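We use cookies to remember your settings. By continuing to browse you accept our use of cookies. Accept | Manage

Warming food on Shabbat: your questions answered

28 April 2022
By Hauwa Omoregie

These are the questions that come in most often through the Karninley community website. The answers follow the practice of our own congregation. Other communities follow other authorities, so if you have a rabbi, ask them first.

Why is warming food an issue at all?

Cooking is one of the categories of work set aside on Shabbat. Lighting or adjusting a fire is another. Warming food can touch on both, and there are also rabbinic rules meant to keep people from turning up a flame or doing something that looks like ordinary weekday cooking.

Can I reheat food that was fully cooked before Shabbat?

Dry food that is already fully cooked may be warmed in certain ways. The usual rule is that there is no cooking after cooking for solid foods. It still can't be put straight onto an open flame or an uncovered element. Many households put it on top of another pot that is already sitting on the hotplate.

What about soup and other liquids?

Liquids are treated more strictly. Once a soup has cooled completely, most Ashkenazi authorities don't allow it to be heated again on Shabbat. If it is still warm enough to be enjoyed as a warm dish there is more room, but the details differ. Leave soup on the heat from before candle lighting if you want it hot at lunch.

What is a blech?

It's a sheet of metal placed over the stove burners before Shabbat, usually with the knobs covered as well. It shows that the fire is not being adjusted. An electric hotplate with no temperature control does the same job in many homes.

Can I use a microwave on Shabbat?

No. Pressing the buttons or turning the dial operates an electrical appliance, and heating food this way is treated as cooking by most authorities, at least at the rabbinic level. Opening the door can also be a problem if it turns on a light or changes a display.
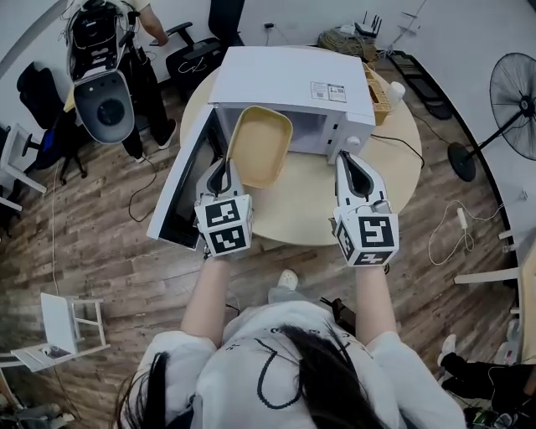
Macarena Zapata wrote in to ask whether a timer set before Shabbat would get around this, with the food put in on Friday afternoon. We would not rely on it. Timers are widely used for lamps, but many authorities don't extend that to cooking, and raw or partly cooked food raises further questions. Speak to a rabbi about your own appliance.

Can one microwave be used for both meat and dairy during the week?

It's simpler to have two. If you only have one, keep it for one type and cover the other fully when you heat it, with something separate underneath. Clean up spills straight away. Customs on this vary.

May I return a pot to the hotplate after serving?

Yes, under certain conditions. The food should be fully cooked and still warm, the heat source should be covered, and you should have meant to put the pot back when you took it off. It is best to keep hold of it the whole time. Some authorities are lenient if it was set down briefly on the bench.

Can I take hot water from an urn?

Yes, if it was filled and boiled before Shabbat and the tap does not trigger the element. Pour it into a dry cup first, then into a second cup before adding a tea bag or essence. Some people prepare tea essence on Friday and avoid tea bags altogether.

Where is this discussed in the sources?

Start with Shulchan Aruch, Orach Chaim 318 for cooking and 253 for leaving food on the heat and returning it. The Mishnah Berurah on those chapters covers most of the cases above.

Related
Setting up your kitchen before Shabbat
Muktzeh: what can be moved and what can't
Lamps and timers: common questions
Eruv tavshilin and when it is needed
Fast days in July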